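# Small Lamps, Long Tables: the Onby Turn Signal Gallery

Welcome, and pull up a stool! We've been meaning to put up a page about bench work for ages, and March finally gave us a quiet stretch to do it. Most people who buy a little lamp for a bike never think about the table it came across, and why would they, but we're fond of tables like that one (messy in a way that makes sense once you've sat down at it) and we thought you might be too.

The Onby is the wedge-shaped lamp in our range, the one riders ask for when they want something small that doesn't look like an afterthought. Our last order was for 4,000 of them, and at the time of writing 3,383 are boxed and on the shelf at Prurkell, with the rest coming along nicely.

**Board and shell.** The LED board has a pointed shape, a bit like a shield, and it has to find its home in the black housing with its thin red wire still attached. Wired boards wait in one heap, empty shells in another, and the small black connectors get a patch of table to themselves.

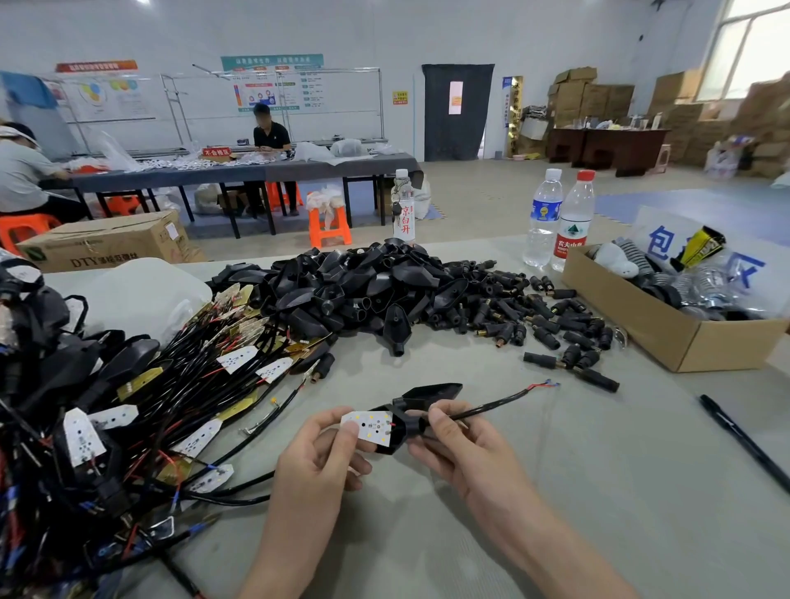 Tadik wrote in to ask whether the red and blue leads could be left a touch longer, having fitted a pair last summer and run out of wire just short of the frame. Fair point, and a few others have said the same, so the next batch will have leads of 197 millimeters, which ought to reach on most bikes without a splice.

A word on tangles, while we're on wires. Cables love each other, they really do, and pulling hard on one only makes its neighbors hold on tighter. Lift from the board end, give it a gentle shake, and let the others drop away in their own time. It's slower for the first few and then you stop noticing.

The Tanner, our rounder lamp, gets its own gallery next. We have 86 left from the old run if you'd like one before then.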